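Purkano Night: Frequently Asked Questions
Last updated March 2022

What is Purkano Night?
It is the Morgan Hall talent and pageant evening, held every June at the end of exams, when everyone has stopped revising and a fair few never started. Acts from each residence compete for the Purkano, a trophy that looks like a volcano if you are feeling generous. There is a group number, a talent round, a fancy dress round and an interview round, in that order.

Who can enter?
Any student living in Morgan, Prurka House or Itum Court. Each corridor may put forward one contestant, up to a limit of 13 for the night. If more than 13 corridors come forward we draw lots, and no, you can't watch the draw. It takes four minutes and is very dull.

I live off campus. Can I still take part?
As a guest in somebody else's act, yes. As a contestant, no. We did allow it once and spent the evening arguing about what a corridor was.

Do I need an actual talent?
It helps. Past entries have included tap dancing, a poem in Welsh, speed ironing and a ukulele medley that is still being discussed. The judges mark on effort, nerve and whether you finished on time. You get four minutes. At four minutes the lights go down, and they will go down on a high note as readily as a low one.

What can't I do on stage?
No fire, no live animals, no glitter. The first two are university rules. The glitter rule is ours, and anyone who helped sweep up afterwards will explain it to you at length.

How does the group number work?
All contestants learn one dance together over three rehearsals. You must come to at least two. It is not a difficult dance, whatever you may have heard, and there is a back row for people who feel otherwise.

How do tickets work?
The main hall holds 900 people, but we only sell 815 seats, as the rest have a fine view of a pillar. Tickets go on sale from the Prurka House front desk at the start of June. Each contestant can reserve four for friends and family before general sale. We don't do refunds, although you are welcome to sell yours on at the price you paid for it.

Is there an interval?
Yes, twenty minutes. The bar queue lasts twenty-five. Plan accordingly.

How is the winner chosen?
Three judges give marks out of ten for each round, and the audience vote is added at the end. Voting is on paper slips, one per ticket, collected during the last number. We tried voting by phone and the hall wifi expressed its feelings.
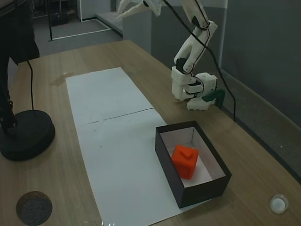 Slips with more than one name on them don't count. Nor do slips with drawings, however flattering. If there is a tie, the audience vote decides it, and if that is tied as well the two contestants share the trophy for six months each. They sort out the handover themselves.

Can I see my marks?
Contestants can ask for their own marks the following week. You can't ask for anyone else's -- we know why you want them.

When do I need to sign up?
Forms are at the Itum Court office and should be back there by the end of this month. Late forms go on a reserve list. Somebody always drops out once the dance rehearsals begin, so don't lose heart.

Is there a costume budget?
Each contestant can claim up to 40 pounds against receipts. Shoes count. Lunch on the way to buy the shoes doesn't.

What does the winner get?
The Purkano, a sash, and the job of hosting next year -- something we tend to mention after the sash is on.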